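Two Arms at the Repair Bench: What Changes for the Workers at Zistley 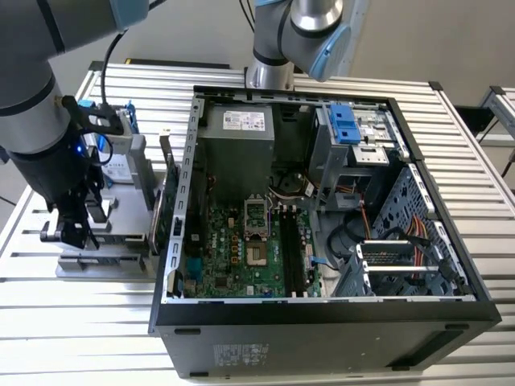
Student project report, Girard stream, October
Author: Project group 13

Our group studied the computer refurbishing shop at Zistley, where two robot arms now share the bench work. A desktop tower lies on its side with the panel off, and an expansion card is held upright near the case wall.

Before, the workers fitted every card by hand. Now they prepare the cases and check the finished work. In our interviews they said their wrists hurt less, but the labour is more lonely. Two of them would like more training.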